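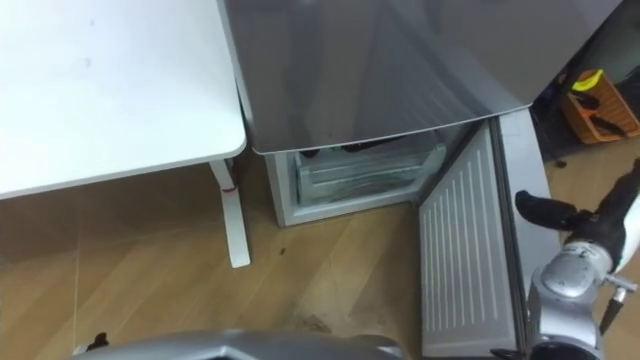 Greifer eines Roboterarms neben der geöffneten Tür eines Gefrierfachs.

Vormachen (Robotik)

Als Vormachen, auch Programmieren durch Vormachen, bezeichnet man Verfahren, bei denen ein Mensch einem Roboter eine Aufgabe zeigt und die dabei aufgezeichneten Bewegungen als Grundlage für die spätere selbstständige Ausführung dienen.

Formen

Beim Führen von Hand bewegt der Bediener den Arm direkt, während die Gelenkwinkel gespeichert werden. Bei der Fernsteuerung (Teleoperation) überträgt ein Eingabegerät, etwa ein Datenhandschuh oder ein zweiter, baugleicher Arm, die Bewegungen des Menschen auf den Roboter. Das Führen von Hand ist bei Einzelarmen verbreitet. Für Roboter mit Beinen und mehrfingrigen Händen wird meist die Fernsteuerung gewählt - der Bediener kann Rumpf, Arme und Finger nicht gleichzeitig von Hand führen.

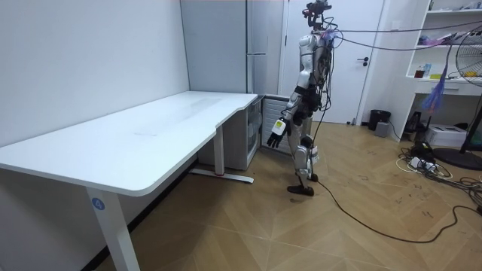

Kabelgebundene Aufbauten sind in Laboren üblich. Sie begrenzen den Bewegungsraum, erlauben aber längere Sitzungen ohne Akkuwechsel.

Ablauf

Eine Aufgabe wird in der Regel viele Male mit leicht veränderter Ausgangslage vorgeführt. Im Projekt Tralska, geleitet von Anneliese Kuhlmann, wurden für jede Haushaltsaufgabe 100 Vorführungen mit 30 Aufnahmen pro Sekunde gespeichert. Abgebrochene Durchgänge blieben gekennzeichnet im Bestand. Die Steuersoftware Tako glättet die Eingaben und begrenzt die Kraft der Finger.

Schwierigkeiten

Türen und Schubladen gelten als anspruchsvoll, da sich der Griffpunkt auf einer festen Bahn bewegt und kleine Abweichungen hohe Kräfte erzeugen. Oona Turunen schlug vor, Türen nach dem ersten Öffnen von der Seite zu schieben und nicht weiter am Griff zu ziehen.

Siehe auch: Imitationslernen, Teleoperation, Humanoider Roboter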